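WALK-THROUGH CHECKLIST — KITCHEN COUNTER AND SINK AREA
Feseck building, ground floor, Watness side
Checked by: Gwenllian Bevan
Copy to: Tegwen Gwilliam
When: January, started 8:15 am

Marks: OK / FIX / WATCH / N/A

1. Floor in front of counter clear, no mats curling
OK. Mat gone since last time. Good riddance.

2. Outlets behind counter, cover plates tight
FIX. Left plate spins under a finger. Screwdriver not on me. Tegwen, please.

3. Cords kept back from sink
OK

4. Under-sink cabinet, leaks, chemicals labeled
WATCH. Slight damp smell, nothing dripping when I felt around the trap. One spray bottle with the label rubbed off, poured out and tossed. If you decant it, label it.

5. Extinguisher in place, pin in, gauge in green
OK. Tag still has 6 months on it.

6. First aid box
FIX. Burn gel expired. Bandaids down to the tiny ones. Ordered a box of 50 from Prydderch, should come with the next paper towel delivery.

7. Hot water at tap
WATCH. Slow to come through, fine once it does. Andeck were supposed to look at the mixer before the holidays. Did they? No slip in the binder.

8. Lighting over work area
OK. Tube at the far end flickers on start-up then settles.

Comments on the counter itself (items 9 to 12 on the old form, I'm lumping them together becuase they overlap)

Went over the top with a flat hand, front to back, then the edges. No splinters. Finish feels a bit dry to me, could use oil. Tegwen says wait till spring, I say do it now, her call.
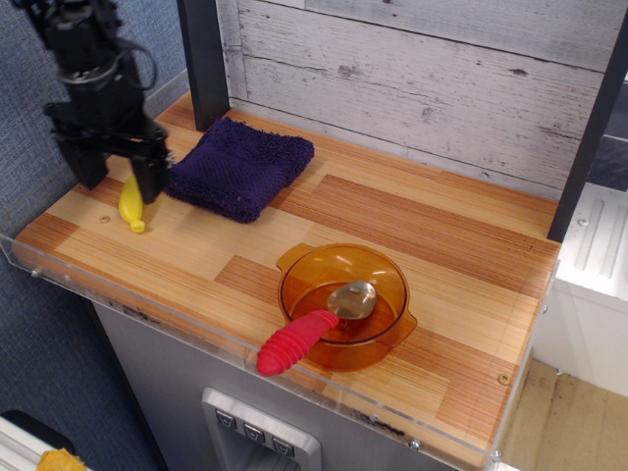 Fasteners are what I want looked at next. Anything that stands up from the surface catches a cloth or a sleeve and holds crumbs. Run a fingernail over every one. That means the brass screw head near the left edge and its friend by the right front corner, and the silver bolts on the clear guard along the edge too. Snug only — don't crank on acrylic, it cracks. Wipe along the foot of the guard while you're down there, gunk sits in that line. Glass cookware like the amber pot goes down on a dry folded towel if it's hot, never straight on the wood and never onto anything wet. Lift by both tabs.

9. Surface sound, no splits or lifting strips
OK, see above. Oil question open.

10. Screws and bolts flush and snug
WATCH. Recheck next round and write down which ones moved.

11. Towels
Swap daily. Damp ones go in the hamper, not refolded and put back looking innocent. Keep well away from any burner.

12. Small items and toys put away at end of day
WATCH. They end up on the counter and then on the floor and then under a foot. Bin is on the second shelf. Use it.

13. Glassware, chips and cracks
Check rims and tabs against the light. Chipped = out, wrapped in newspaper, not loose in the trash bag.

14. Knives
N/A, locked drawer, Tegwen has key.

15. Exit route to back hall
FIX. Two Prydderch boxes in the way again. Moved them myself, 8 steps, not hard.

Left to do
Outlet plate — Tegwen, this week
Burn gel and bandaids — ordered
Andeck re mixer — I'll call
Unlabeled bottles — if I find another one I'm emailing everbody
Oil for counter — decide

Finished 9:05. Form goes in the blue binder, not on top of it.
G.B.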